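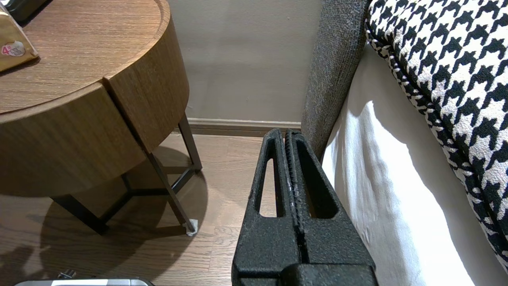 ### 4.2 The gap beside the bed

Guides to tidying treat the bedside gap as spare storage, and Lorente's Nosach survey repeats the claim. We doubt it. Figure 3 shows a narrow gap between a bed and a round wooden table with a curved drawer front, standing on thin metal legs. The open base leaves the floor visible beneath, and a packet rests on the tabletop.

Of the 938 entries in the Urnerska room diaries, only 17 mention anything being stored in such a gap on purpose. Far more record things lost there. Lorente reads the 17 as proof of a habit - a generous reading, given that 4 come from one household.

Nor are we convinced that a drawer helps. Diary keepers with drawers still complained of crowded tabletops, and the 30-day follow-up was too short to show any lasting change. Whether a wider gap would be used differently remains untested.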